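Irkham Student Projects
Search projects Search
4 min read
12 shares 3 comments

How Indigo Fades in the Wash
Project report by Natsumi Maruyama and Rin Miyazaki

We wanted to know if water temperature changes how fast indigo dye leaves cotton. Our class at Minami had read that hot water is worse, but the book gave no numbers.

Method
We cut 60 squares from one bolt of dyed cotton and split them into two groups. One group was washed at 90 degrees Fahrenheit and the other in cold tap water. Both got the same soap. Each square went through 17 washes and dried indoors, out of the sun. We compared the squares with a gray scale card every evening at 7.

Results
The warm group lost color faster at first. By the last wash the two groups were closer than we expected. Most of the loss came early, and creases faded before the flat parts did. Blue cloth at home wears the same way along its folds. 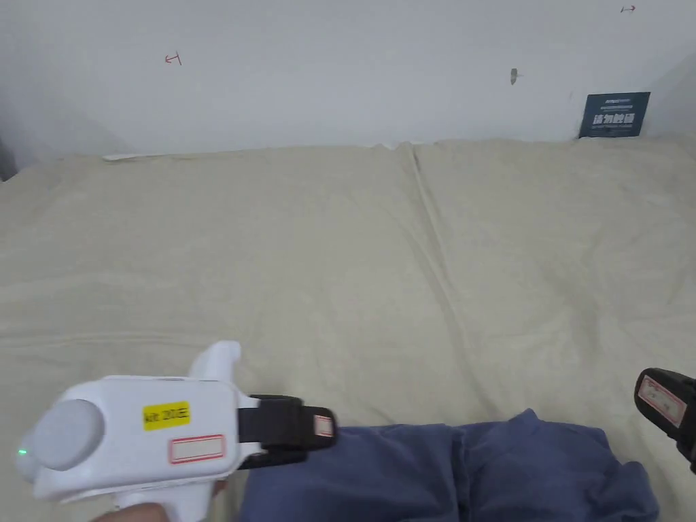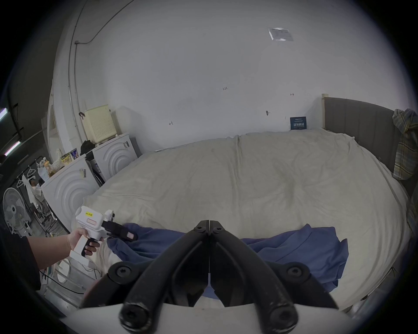
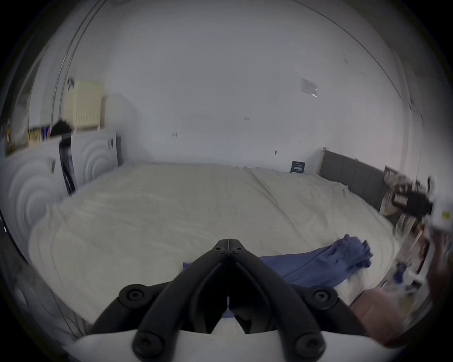 Sayaka Oda thought the soap mattered more than the temperature, and asked why we had no group washed in plain water. She also said that rubbing takes dye off the raised threads, so a full tub would give different results from a half-full one. We did not test either of these.

Problems
Three squares frayed and were left out. We ran the October washes in a different sink, which had lower water pressure.

3 comments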